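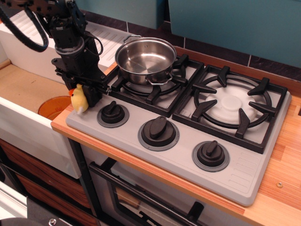
Merike Kütt
Demonstration lead, manipulation group, Stalum

October 3, 2025

To: colotholm-users
Subject: Re: Notes from the open day, kitchen bench

Answering the list in one go, as several of the same questions came in off-list. The Fendino write-up in July covered the mobile base and I have nothing to add to it.

The kitchen bench ran the soft-object task all day. The arm carries a small plush bird over the toy cooktop, with the sink on one side and a steel saucepan on the left burner as fixed surroundings. We chose plush because it deforms under the fingers and its outline changes with every grasp. A rigid block would have given us a cleaner log and told us less. The pan stays in because its inside is reflective, and reflections are a known nuisance for our depth estimates.

Settings, for those who asked:

Control loop at 100 Hz. Grip force limited in software, same limit as on the Quintana bench. Joint speeds reduced for visitors and not restored between sessions. Log buffer of 2000 samples per episode, after which the oldest are overwritten. This last one caught us out: three of the longer episodes have lost their approach phase and should be left out of any timing comparison.

The awkward part of the workspace is the front left of the cooktop. A toy held low there is close to the leftmost knob and to the sink edge, and the fingers have little room to open. The planner treats the knobs as plain cylinders with a margin, which is crude. With the margin at its default it refuses most low poses on that side. 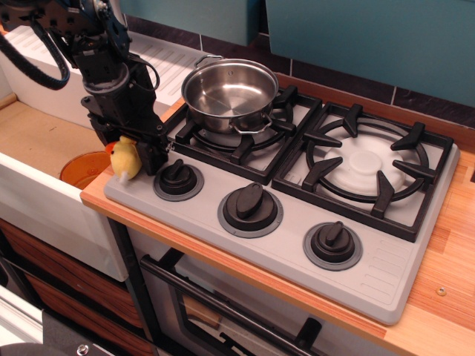 Tamsin wrote on the Colotholm side of the thread that the margin should be dropped altogether and contact with the knobs allowed, on the grounds that they are cheap and the wrist can feel a touch well before any damage. Her message in full:

> I would rather see the arm brush a knob and back off than
> see it sit there replanning. Visitors read a long pause as
> a fault. If the force limit is set properly the margin is
> only protecting you from your own model. Has anyone run it
> at zero with the plush toy?

We have, on six episodes before the doors opened. The arm did back off as she expects. The trouble is that the plush toy makes contact first and compresses, so the force reading rises slowly and the stop comes late. I would accept zero margin for an empty gripper. With a soft load I would keep it until the threshold accounts for what is being held.

Poses over the burners are far less trouble. The clearance is better and the knobs are out of the way.

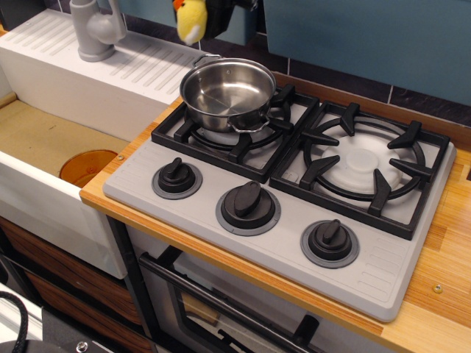

Before the next session

Set the log buffer before the first episode and check it after a restart, as the restart puts back the default.

Split the knob margin into two values, loaded and unloaded. Quintana have a patch for this and I have asked them to post it here.

Keep the reduced joint speeds, but write them in the session header. Two people have already compared our times with full-speed runs.

Logs will go in the usual Colotholm directory once the three short ones are marked. Corrections to the list, please.

Merike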